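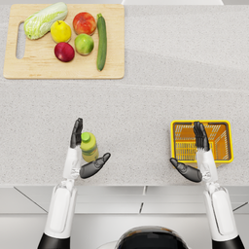
Figure 9.1 The simulated kitchen counter used in the chapter project, with the left hand open at the bottle.

Chapter 9
Planning a Two-Handed Task

In earlier chapters, students programmed a single arm to reach a fixed point. The project in this chapter asks each team to control two arms that share one counter. All work is done in the Tralorby simulator, and no physical equipment is required until Chapter 10.

The assignment is to move the bottle into the yellow basket. The counter also holds a cutting board with produce on it, including a head of cabbage, a cucumber and a green apple. These items are not part of the task. A program that disturbs them will lose points under the scoring guide on page 134.

The starting position shown in Figure 9.1 deserves study before any code is written. The bottle stands between the fingers and thumb of the left hand, while the basket is on the right side of the counter, near the right hand. A team may carry the bottle across with the left arm alone, or it may pass the bottle from one hand to the other. Both plans are acceptable. Each team must state its choice in the project log and give the reasons for it.

Teams consist of 2 programmers and 2 testers. The roles are exchanged at the midpoint of the project, and each student signs the log for the period served. Teams that intend to enter the Loltetti Student Challenge should follow the entry rules issued by their instructor in September.

After completing this chapter, students should be able to:

Describe a task as a series of hand positions.
Set the order in which two arms move.
Identify points at which the arms could collide.
Record a failed trial clearly enough for another team to repeat it.

Key terms: grasp, handoff, shared workspace, starting position, trial

9.1 Writing the Task Plan

A task plan is a written list of every movement the robot will make, in order. It is prepared before programming begins and is revised after each set of trials. The plan names the arm that moves, the position it must reach, and the condition that must be met before the next movement may start.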